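The Autumn Clothing Review at Our House
Posted 26 Oct 2024 by Myfanwy Probert
Filed under: Household, Laundry

Readers who have followed these pages since the move to Wirnau will be aware that the household conducts two clothing reviews each year, one in July and one in the fall. The fall review has now been completed. I am setting down the procedure and the results for the record, and in response to the several letters received after the July post.

The review covers all folded clothing belonging to the four residents: myself, Osian, Eleri and my aunt, Eirlys Phillips. Coats, shoes and anything kept on a hanger are treated separately and will be addressed at a later time. The total for this season was 212 items. In July the figure stood at 421, which included the bed linen and the contents of two trunks brought over from my aunt's former residence on Pugh Street.

All folding is carried out on a white table. I have recommended a white surface before and continue to do so. Dark clothing shows up clearly against it, and any lint or loose thread can be dealt with before the item goes back into a drawer. Blue is the predominant color in this household, by a wide margin, and blue shows everything.

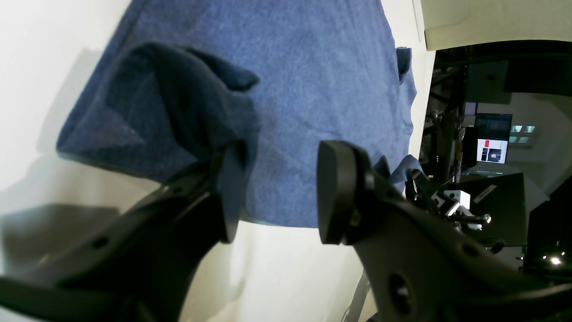
The method remains the one adopted two years ago. Each item is laid face down and smoothed outward from the middle with the flat of the hand. The sides are brought in to the width of the drawer divider, any sleeves are laid back along the body, and the item is then folded in thirds from the hem. Heavier fabrics are folded once fewer. Osian has requested that his work shirts be rolled, and this request was granted on a trial basis until the end of the year.

It is important to begin with the hem. A hem that has been left turned under will hold that crease all winter, and pressing it out afterward takes longer than the folding did. My aunt, who worked for many years in the alterations department at Grarkholm, taught me to run a thumb along the full length of the edge before making the first fold. She also advises against folding in the evening under lamplight, when navy and black socks become impossible to tell apart. I have disregarded this advice on occasion, to my regret.

Items with printed lettering require some additional care. The print should not be creased across the middle of a letter, and two printed surfaces should not be placed against one another in a warm closet. We turn these garments so that the lettering faces inward on a single soft fold, with a plain shirt between each one and the next. Eleri owns the greater part of the printed clothing in the house and was consulted on every piece.

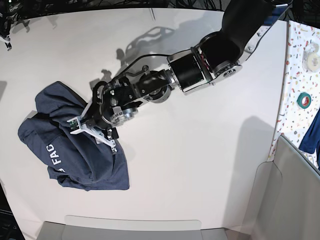

Sweatshirts continue to present the principal difficulty with regard to space. The knit springs back, the sleeves are bulky, and a drawer that closes properly in September will not close in November. For this season they have been moved to the lower shelf of the hall closet, in a single stack, with the darkest at the bottom. The Mirkia storage boxes formerly kept on that shelf have been relocated to the attic.

Of the items reviewed, 35 were set aside for donation and 70 were placed in storage until spring. A small number await mending. Amnuay Kaewmanee, our neighbor across the landing, has kindly accepted the children's pajamas for his nephews, and these are not included in the donation figure.

One gray cardigan remains unclaimed. It is on the hook by the back door, and any recent guest who recognizes it is asked to write to me at the usual address.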